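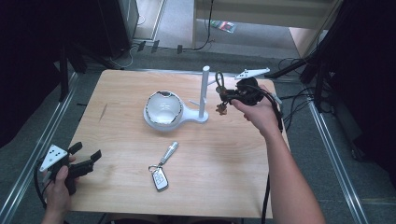 *Key fob and white stand on the tan table.*

**Fob battery drain in storage – parasitic load or RF polling?**

**ititbridge_tk** – May 24, 2020
Car has been parked in the garage since December. Fob hangs on a hook 15 feet from the driver's door. Fob battery is flat, and the car battery reads low too. The fob was new with the car and was never used daily. Is the car waking the fob through the wall, or is this plain self-discharge?

**Dierckx**
Depends on the system. Many passive entry cars send a low frequency field from antennas in the doors, usually when a handle is touched. Reach is a few feet. At 15 feet the fob should not see it. Some cars also poll at intervals, and that load falls on the car battery.

**ohm_and_away**
Disagree on reach. The handle field is short, but the fob's receiver is always listening. It draws a few microamps whether the car is there or not. A coin cell rated 222 mAh at a constant 5 µA lasts around five years on paper. Real cells do worse in a cold garage.

**Dierckx**
Standby draw is a fair point, but it won't flatten a good cell in one winter. If the fob sat on a shelf at the dealer with the original cell, the cell was old before the car was sold.

**ititbridge_tk**
Build date on the door sticker is well before the sale date, so that fits. What about the car side?

**clanar77**
Separate problem. Put a meter in series with the negative cable, close the doors, lock it, and wait for the modules to sleep. Use the 10 A jack first. Under 50 mA is normal. I had 100 mA on mine and traced it to the glove box lamp.

**ohm_and_away**
Don't pull fuses while measuring. Putting one back wakes the module and you start the wait over. Measure millivolts across each fuse instead.

**zanov_garage**
Or keep the fob in a metal tin and skip all this. Mine has been in one for 1,530 days, same cell.

**Dierckx**
A tin blocks the field. It does nothing for receiver standby current. Your cell was good – the tin gets no credit.

**zanov_garage**
It gets credit if the car polls. You said yourself some do.

**Dierckx**
Within range, yes. His hook isn't.

**ititbridge_tk**
New cell is in and the fob reads 3.1 V open circuit. Car battery is on a charger overnight. I'll do the series test after it rests and post the reading.

**clanar77**
Latch the hood switch with a screwdriver before you start, or the alarm module may stay awake.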